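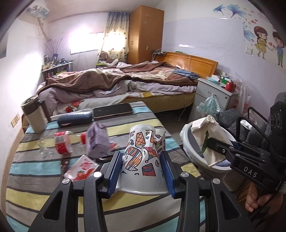

Erraji Tidy Kit
Two-finger gripper set and training plan for household cleanup

Clearing a table is one of the chores people most often ask us about, and it is harder for a machine than vacuuming a floor. The objects are all different, and most of them bend, crush or roll. A paper cup held upside down between two ribbed blue pads is a fair test: squeeze too lightly and it slips, squeeze a little more and the wall folds. The rest of the same table has a plastic bottle on its side, a crumpled purple carton and a small wrapper, along with a phone and a glasses case that have to stay where they are. Sorting trash from belongings is still the part where machines make the most mistakes.

What the Tidy Kit does today

The kit is made for Pekulik and Dralotero arms and is sold to labs, pilot homes and small shops. With the standard training plan it handles:

Empty cups, cans and bottles up to 3 inches across
Cartons and packets, flat or crushed
Loose wrappers on a hard or cloth surface
Dropping any of these into an open bin within reach

What it does not do yet

It does not fold clothes or make beds. It will pick up a blanket, but it will not spread one evenly. It should not be used with glassware, knives or open containers of liquid. Tying and changing bin bags is still a job for a person. Thin film stuck flat to a table is missed more often than not, and we do not list it as supported.

Speed

Expect a slow worker. A small table with 15 items takes the current version roughly nine minutes, and a person will do it in less than one. The kit makes sense where the work can run unattended between other jobs – a break room after lunch, for example, or a packing bench at shift change.

In the box

Gripper pair with blue pads
Spare pads (two sets)
Wrist mount and cable
Hand-held version for recording demonstrations
Printed setup sheet

Pads are wear parts. Change them after 3,000 grasps, or sooner if the ribs look flat. Wipe them with a damp cloth and let them dry before use. Do not use solvent.

Price and delivery

The full kit is $2,239, not including the arm. Orders ship from our Brarnport warehouse. The next software update is planned for July and adds shallow bowls and plastic cutlery. It is free for registered kits.

Arms from other makers may fit with an adapter plate – send us the flange drawing before you order.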